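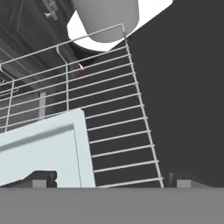

**Wrist camera depth drops out on thin wires in sim, grasp planner goes straight through**

**kurek_arm** wrote, Monday 14:10

I'm working on a kitchen task in simulation, parallel gripper, one camera on the wrist. The rack is the problem. The rods are thin and close together, and when the wrist comes in from underneath at an angle the planner treats the whole rack as mostly free space.

Setup is Floment for the simulator, Brenidis for motion planning, and our own node in between that turns depth into a voxel map. Voxels are 19 mm. I ran 80 approaches over the weekend and 41 ended with a finger touching a rod before it reached the target. The planner reported every one of those paths as clear.

Things I've tried:

- turning the depth noise off completely (no change)
- a higher depth resolution (slightly better, much slower)
- padding the gripper model (now it can't find a path at all)

Has anyone got wire racks working without cheating and feeding in the true mesh?

---

**tobermory** wrote, Monday 14:52

Your voxels are too big for this, but I don't think that's the main fault. Check how the map clears cells. If one ray hits a rod and the next few pass between the rods and land on the wall behind, the clearing rays will wipe the hit. From a steep angle most of your rays go through the gaps.

---

**kurek_arm** wrote, Monday 15:05

Clearing is on with the default weights. Hit and miss count the same.

---

**tobermory** wrote, Monday 15:11

There you go then. Raise the hit weight, or stop a miss from clearing any cell that was hit in the same scan. Do the second one first as it's only a few lines.

---

**m_bolger** wrote, Monday 16:30

I disagree with spending time on the map. Put the rack in as a known object. It's a fixture, it doesn't move, and you already have the mesh in Floment. Fit its pose once at the start of the episode and let the planner use a simple collision shape. We do this for all the shelving in Drodavance and it has been fine.

Maxine

---

**kurek_arm** wrote, Monday 16:48

That's the bit I was calling cheating. The real kitchens will have racks we don't have meshes for.

---

**m_bolger** wrote, Monday 17:02

Then use a flat box as thick as the rods. You don't need to reach between the rods, do you? If you only go around the edge, a solid slab is the right model.

---

**khellstrom** wrote, Monday 17:40

A slab is no good if something is behind the rack and the only way to see it is through the gaps. You can block motion with the slab but you must keep it out of the visibility check. We had those two sharing one map and the arm refused to look at half the cupboard. It took us ages to find.

Also look at your near clipping distance. If the fingers show in the wrist view, make sure you mask them before the depth goes into the map. Otherwise you get a lump of occupied cells travelling with the hand, and people then turn up the clearing to get rid of it, and that removes the rods as well.

Kerstin Hellström

---

**kurek_arm** wrote, Monday 19:20

Masking was on, but the mask was made for the old fingers and was a bit narrow. Fixed that and put in the same-scan rule. Same 80 approaches, same seeds: 17 contacts now, down from 41. Planning time hasn't changed.

Most of what's left is the outer rod at the corner, coming in from the right. I'll try smaller voxels near the hand only.

---

**m_bolger** wrote, Monday 19:34

17 is still a lot. I'd use the slab.

---

**tobermory** wrote, Monday 20:15

Post the config when you've done the smaller voxels. I'd like to run it on our dish drainer model.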